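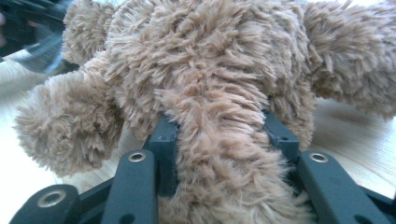 Bullham will rent you a gripper by the month

Bullham has put its hand-held gripper kit up for rent, for anyone who would like to teach a robot to pick things up but has no wish to own the equipment afterward. The Mestell kit went on offer in July 2021 at $1000 a month, with a minimum term of 4 months and a deposit of $2000 that comes back if the fingers do.

For that, customers get two grippers, a charger, a carrying case and software that turns an afternoon of grabbing household objects into training files. The battery lasts up to eight hours – longer than most people's interest in grabbing household objects.

Bullham says the fingers are meant for soft and awkward items, and its sales sheet promises "confident handling of plush," a phrase that has probably never closed a deal before. Spare fingers cost extra. So does phone support, after the first call.

Rival Fröhlich still sells its kit outright and says it has no plans to rent. Coltier, which distributes both, is taking orders for the Mestell now, with the first cases due to ship in November.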